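**Drirno Chores Group, monthly meeting, December 2019**

Minutes taken by me, typed up the same night while I could still read my handwriting. Vusumuzi Mtshali was in the chair. Wilson Yupanqui came with slides, then the projector cable wouldn't cooperate and he talked instead (I think it went better that way). We ran 80 minutes, so please forgive the parts where I get brief.

### Last time's minutes

Approved, with one fix. I had written that the shop at Ó Dálaigh wants a machine to "stack" the returns. They want it to *sort* the returns. Stacking comes later, if ever. Sorry, folks!

### The big question, again

Vusumuzi opened by asking us to go around the room and say whether a machine can do a household chore yet, a full one, start to finish, in a home that hasn't been tidied for it. I said no. Wilson said "depends what you call a chore," and got groaned at. Then he made a pretty good case, so I'll try to do it justice.

His point was that we keep picking clean tests. Blocks on a mat, one cup on one shelf. What people really want is help with the table by the door, where the keys and the shopping and the thing you meant to return all end up. He wants us to stop tidying up before every run, and I have to say I came around to this pretty fast.
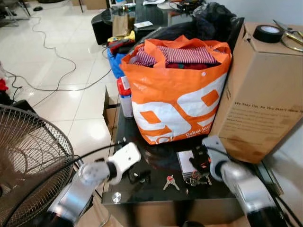

*Minutes No. 10, page 2*

So the proposal is that the messy table becomes our standard test. The job is written on one line: pick up the keys, put them down where you were told, don't knock over anything else. The shopping bag stays, the cardboard box stays, and the tape and scissors stay on top of the box.

Some back and forth on the box. I worried that a tall box on the right crowds the right arm, and Vusumuzi said good, his hallway is crowded too. Wilson agreed with him. I was outvoted and I'm fine with it, but I'd like it written down that I asked for one set of runs without the box so we can compare. (It is now written down. I'm the one writing.)

We also talked about the dark glass top. It's shiny, and Wilson thinks the reflections could throw off anything that's guessing at edges. Silver keys on black glass sound easy, high contrast and all that, until the overhead light lands right next to them. I suggested a tablecloth and was told that was cheating, which, okay, fair.
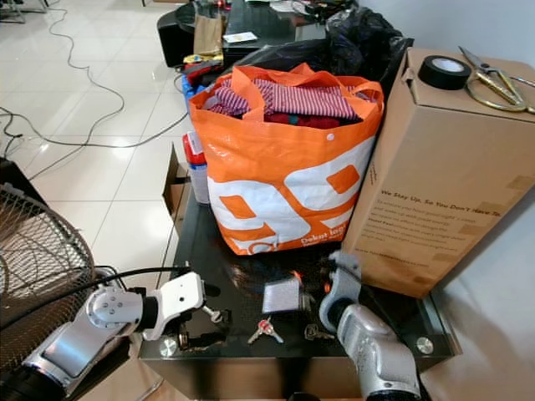
### Keys, and why we picked them

Long item. Keys are mean little things. They're flat, they lie right against the surface, and a ring of them changes shape every time you touch it. Vusumuzi compared it to picking up a wet leaf with salad tongs, and then we lost several minutes to salad tongs.

Wilson would like single keys and bunches scored separately. A single key is a question of getting a fingertip under an edge. A bunch gives you more to hold on to, but then you have to decide what counts as "picked up" when half of it is dangling. After a lot of talk we settled on these rules:

- A bunch counts when every part of it has left the glass.
- A single key counts when it leaves the glass and stays in the gripper until the arm stops moving.
- Dragging a key to the table's edge and tipping it off is allowed for practice, never for score.
- Anyone who reaches in to help ends the run. Yes, even a tiny nudge. You know who you are!

Vusumuzi asked whether tags and fobs should come off. We said leave them on. My own keys have a fob bigger than the keys, and I can't be the only one. I also pointed out that a person would simply grab the fob and lift, and Wilson said he'd love to see an arm work that out, but he wouldn't bet lunch on it.
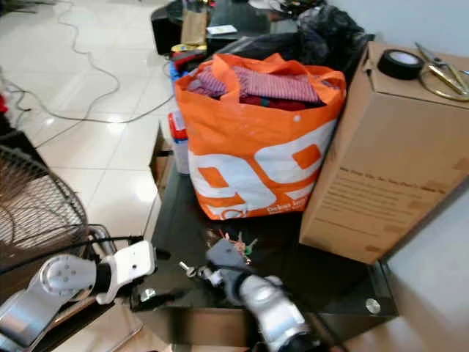 The other half of this item was speed. I do find it hard to watch. A person sweeps up a bunch of keys without looking, mid-phone-call, with the other hand full of groceries, and we sit there for what feels like an entire song while an arm makes up its mind. Vusumuzi thinks we should quit timing things until the grip is dependable. Wilson wants the times kept anyway, even if they're embarrassing, so there's something to look back on. We'll keep the times and leave them off the front page.

Target agreed: 1000 attempts before we say anything to anyone outside the group about how well it does. Wilson groaned at that one, and he was the one who proposed it.

### Money

Nostix sent the quote for replacement fingertips and spare cable. It comes to $521, more than I'd hoped, less than Vusumuzi had feared. Approved. Claten has offered us bench space in April and we'd like to say yes, but I need to find out whether we can leave the table set up between sessions. Packing everything away each time would ruin the comparison, never mind my back.

### Shop floor

Ó Dálaigh asked again whether we could tell them something useful about their returns counter. Bags of clothes come in, somebody empties them, checks each item and folds it. I read their note out loud. Everybody liked the idea and everybody went a little quiet at the word "folds."

Wilson's view is that unpacking a stuffed bag is a fair second test, and that we should leave folding alone for now.
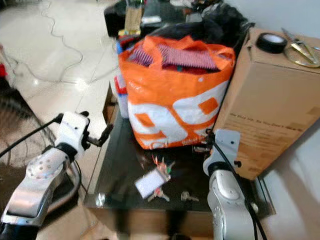
He pointed out that soft things hide each other, so the arm would have to pull one out before it could tell what the next one was, and a soft-sided bag may well come along with whatever you're pulling. Two arms ought to help there, one to hold and one to pull. I asked if we'd ever had both arms doing different jobs at once without a stop, and there was some coughing. So I'll write back to Ó Dálaigh and say we're interested, we're slow, and they should keep their staff on the counter.

### To do

- **Me:** order from Nostix, reply to Ó Dálaigh, ask Claten about the bench.
- **Wilson:** score sheet with separate columns for bunches and single keys. Also a different projector cable, please.
- **Vusumuzi:** write up the rules on one page and tape it to the wall near the table.

Snacks next time are on Wilson, and he has asked me to note that he did not agree to this.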